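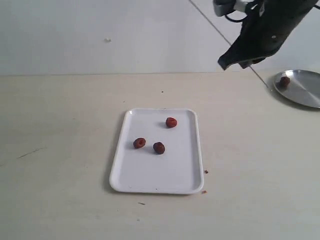

**Which fingers should I buy first for a two-finger gripper that has to pick up small, soft food as well as thin metal rods?**

Posted by Aatos Sjöberg

I'm setting up a bench arm for food handling tests and can only get one set of fingers approved before February. The items are dried fruit, cubes of cooked meat, and metal skewers. The gripper body is a Cletum electric with adjustable force and position feedback. Matance sells two finger sets that bolt straight onto it, a flat rigid pair and a curved flexible pair. I also have a wrist camera and a fixed camera I can place wherever I like. Speed doesn't matter to me. I care about not crushing things and not dropping them.

---

**Lempi Laaksonen**

Get the flat rigid pair first and put a thin replaceable pad on each finger. Rigid fingers close to the same place every time, so you can tell from the position reading whether you have hold of a skewer or nothing. The flexible pair is kinder to fruit, but it bends around a thin rod and lets it swivel, and then your placement is off by however much it swiveled.

For the soft items, control the damage with the force limit and not with the finger shape. Start at the lowest setting the gripper will hold and raise it one step at a time until a piece stays put while the arm moves to the drop point and stops. Stay there. People set the force by lifting straight up and waiting a second, and then wonder why the piece falls out during the sideways move.

Check the closed position after every change of pads. A new pad changes where the fingers meet, and on a rod that matters more than you'd think.

---

**Lauri Tikkanen**

curved ones, no contest. I've had mine on for 8 months and never crushed anything. also they wipe clean faster

> **Aatos Sjöberg:** Do you pick up anything thin with them?
>
> **Lauri Tikkanen:** no, mostly rolls and tomatoes

---

**Ornella Monti**

I agree with Lempi on the order, but I'd treat these as two different jobs and test them separately. We ran this comparison at Mutotdale with both Matance sets on the same arm, 300 picks per set, and the totals on their own were misleading. The flexible pair looked better overall because most of the picks were loose pieces. When I split out the rods, the rigid pair was clearly ahead. So keep a separate tally for each kind of item or you'll pick the wrong set for the wrong reason.

**Loose pieces.** Sticky fruit gives more trouble on release than on the pick. It hangs on one finger when the gripper opens and then lands somewhere else, or doesn't land. Open slowly, wait a moment, then lift. Don't open and lift in the same move. A slightly textured pad lets go better than a smooth one. Also wipe the fingers on a schedule, every so many picks, and write down when you did it. Otherwise you are comparing clean fingers with dirty ones and calling it a comparison of finger sets.

Use a tray with a low rim if you have one. With a high wall you have to come in steeper, and the back of the finger catches the edge before the tip gets to the item.

**Skewers.** Grip the bare metal and never the food. A loaded skewer is top-heavy if you hold it at the lower end, so how much it tips depends on how much length is between the fingers. Close on it, lift a little, stop, and look at it in the wrist camera before the arm goes anywhere.
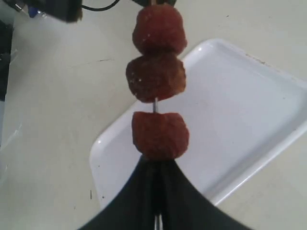 If it leans at that point it will lean more once the arm turns, so put it down and regrip. I had the program do this automatically with a limit of 2 regrips, after which it stops and waits for a person. Without a limit it will sit there regripping until the bottom piece has been pushed up the rod.

The other thing to watch for is rotation around the rod itself. Round rods spin in flat fingers. If your skewers are flat stock you won't have this problem. If they're round, a shallow vertical groove in the pad fixes most of it, and the groove doesn't hurt the fruit picks as long as it's narrow.

**Cameras.** Keep both running. The wrist view is the one for grip checks, but the fingers block a good part of it once they're closed on something, and it can't tell you much about depth. Put the fixed camera off to the side and high enough that the arm doesn't cover the drop area. I used the fixed view to decide whether a place was good and the wrist view to decide whether a pick was good, and I didn't mix them.

Lock the exposure on both. White trays on a pale table will push auto exposure all over the place as the black fingers come in and out, and your detection threshold goes with it.

Esko Halonen at Pelkonen cut our grooved pads and he will do single pairs. Send him the bolt spacing and the width of the rod - he doesn't need a full drawing.

> **Aatos Sjöberg:** Thanks. Round rods, so I'll ask for the groove. Did you use the same force limit for the rods as for the fruit?
>
> **Ornella Monti:** No, two presets. The rods get the higher one. Have the program switch before the approach, because on ours a change sent while the fingers were closing was ignored until the next cycle.
>
> **Lempi Laaksonen:** Same on mine. Read the setting back before you close.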